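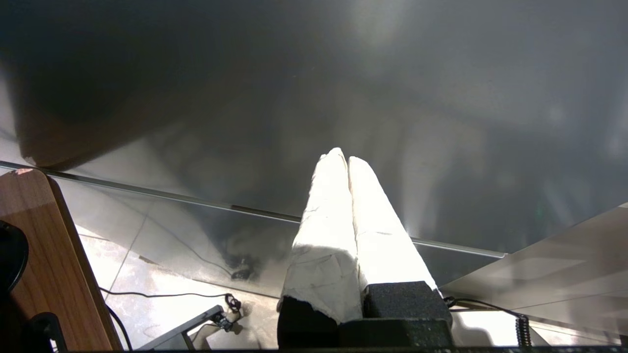
December, notebook, Parnport bench. Continued from Chanida's page.

Grasp planner (Ren branch) still trusts depth too much on glossy surfaces. Of 961 logged wrist frames, more than 12 gave a plane tilted towards the camera. I have now masked the finger region in Bamska before the plane fit, and the white wrapping does not enter the cloud any more. Replay is clean, live I did not test yet.
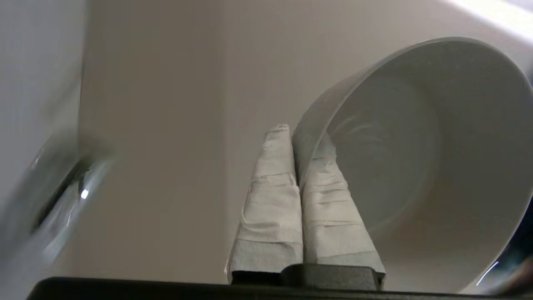
For rims I lowered the approach speed to 4 cm/s and the contact threshold to 4 N. Glass is a different problem – Dedero returns almost no points on it, so for now it is a keep-out volume which I set by hand.

To do: ask Chanida Ruangrit where the old hand-eye calibration is saved. Mine overwrote the default path, sorry.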